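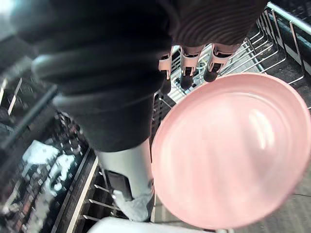 Staver has revised the water-use rules for its household appliance rebate, and from September the amount paid on a new dishwasher will depend on measured consumption per cycle. The city utility had until now paid a flat sum on any model carrying an efficiency label.

Under the new schedule, a machine that uses 3 gallons or less on its normal cycle qualifies for the full rebate of $49. Machines above that limit receive nothing. The figure is taken from the manufacturer's published test data, and the utility will not accept readings made at home. 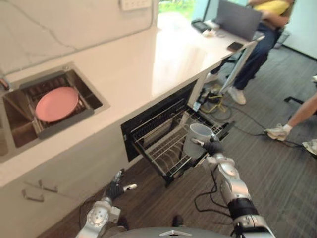
Hammad Mirani

The change follows a metering study in the Khattak and Rendum districts, where 359 households agreed to have a flow meter fitted to the dishwasher supply line. The meters logged each fill separately, so that rinse, wash and final rinse could be compared between models. Older machines showed the widest spread. Several drew more water on the short cycle than on the normal one, as the short program skips the soil sensor and runs a fixed number of fills.

Hand washing was logged in the same homes through a second meter on the kitchen faucet. Those results are less certain - the meter could not separate dishwashing from cooking or filling a kettle - and the utility has left them out of the rebate calculation.

Last year the program paid 1,059 claims. Staver expects fewer under the new limit but has not published an estimate. Funding is unchanged.

Drawer models are treated as full machines if they are connected to their own supply valve. Double-drawer units count as one appliance. Portable units that connect to a faucet remain excluded, as do secondhand machines.

Applicants must submit a dated receipt, the model number and a recent water bill. Landlords may claim for each rented unit under a separate account number. Claims for machines bought before the change will be handled under the old rules if the paperwork arrives by the end of September.

Residents of Hirkik, which buys its water from Staver but bills separately, should apply through their own town office. Forms are available at the billing counter until 4 p.m.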